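Jalinen project - minutes, 14/08/2024
Present: Hülya Sezer (chair), Dong-geon Ji. Apologies from the Pultirthorpe side.

1. Last minutes. Agreed, no changes.

2. Demo count. 142 hand-held demos in, 30 held back for test. Phone pick and place only. Dong-geon wants more variety in start pose before we train again, Hülya ok with that.

3. Result. Policy trained on wrist view only vs wrist view plus finger width. Width version drops fewer phones on the test set, gap is small. Hülya - not a result yet, one seed. Run 5 seeds then talk. Lindqvist baseline still to be re-run on teh same split.

4. Labels. Grasp start marked differently by the two annotators. Agreed: mark when both fingers touch, not when closing begins. Redo the 6 worst clips first.

5. Wiki page for the method, draft text so far:

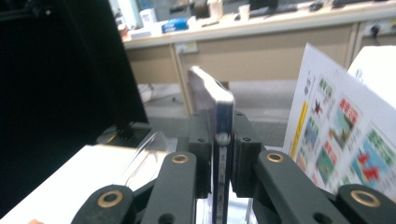
Words and picture: Dong-geon Ji

Phone held upright between the fingers, edge toward the camera. Thin objects like this are where we expect width to help most. Needs a line on glare off the metal rim - DJ to add.

6. AOB. Nisar write-up moved to June, no objecions.

Actions: DJ seeds + relabel. HS baseline.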